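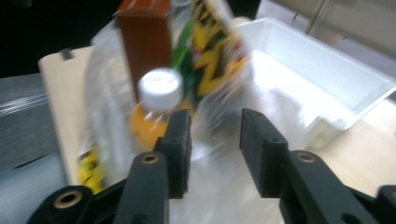 Pince ouverte, bouteille orange en vue, et le bac blanc juste à côté.

Vendredi, donc, et j'ai les avant-bras en compote ! Je vous avais promis en juillet de raconter à quoi ressemblent mes journées depuis que je suis passée côté « données » chez Troltov, alors voilà, je m'y mets enfin (avec un thé et une poche de glace sur le poignet).

Le principe est tout bête. On veut qu'un bras apprenne à ranger des courses, et pour ça il lui faut des exemples, beaucoup d'exemples. Du coup je prends la pince à la main, je fais le geste, la caméra montée dessus enregistre, et je recommence. Une prise, c'est un geste complet : j'approche, j'attrape, je dépose, je relâche. L'objectif de la campagne est de 1010 prises, et je préfère ne pas trop regarder le compteur.

La bouteille au bouchon blanc, c'est ma préférée. Elle est petite, elle se tient bien droite, on la pince sous le bouchon et hop. Le sachet jaune et noir, en revanche, quelle plaie... Ça glisse, ça se plie, ça n'a jamais la même forme deux fois de suite. Et puis il y a le grand film plastique transparent, tout froissé, que Sudheer tient absolument à laisser autour des produits. Au début j'ai râlé (beaucoup), parce qu'il accroche les doigts de la pince et qu'il brille dans tous les sens. Sa réponse : chez les gens, les courses ne sont pas posées proprement sur une table comme dans un catalogue. Bon. Il a raison, ça m'agace.

Ce que j'ai eu le plus de mal à apprendre, c'est la vitesse. Je vais trop vite ! Chia-jung relit mes prises et m'a renvoyé tout un paquet de jeudi avec un seul mot en commentaire : « flou ». Quand on balaie la table d'un grand coup de poignet, les étiquettes se transforment en traînées de couleur et on ne lit plus rien. Alors maintenant je compte dans ma tête pendant l'approche, un, deux, trois, comme pour une valse. J'ai l'air d'une folle mais mes rejets sont tombés à 7 sur la dernière série de 30, et je suis assez fière.

L'autre consigne, c'est de varier. On change la place des objets, l'angle d'arrivée, l'ordre dans lequel on les prend. Ça paraît simple, sauf que la main s'installe très vite dans ses habitudes. Au bout de 15 prises je m'aperçois que j'arrive toujours du même côté, toujours avec le coude collé au corps, et il faut se forcer à faire autrement. Nabila, qui est gauchère, a des trajectoires complètement différentes des miennes et je suis un peu jalouse.

Lundi on attaque les boîtes. Si quelqu'un parmi vous connaît un bon exercice pour les poignets, les commentaires sont ouverts, je prends tout !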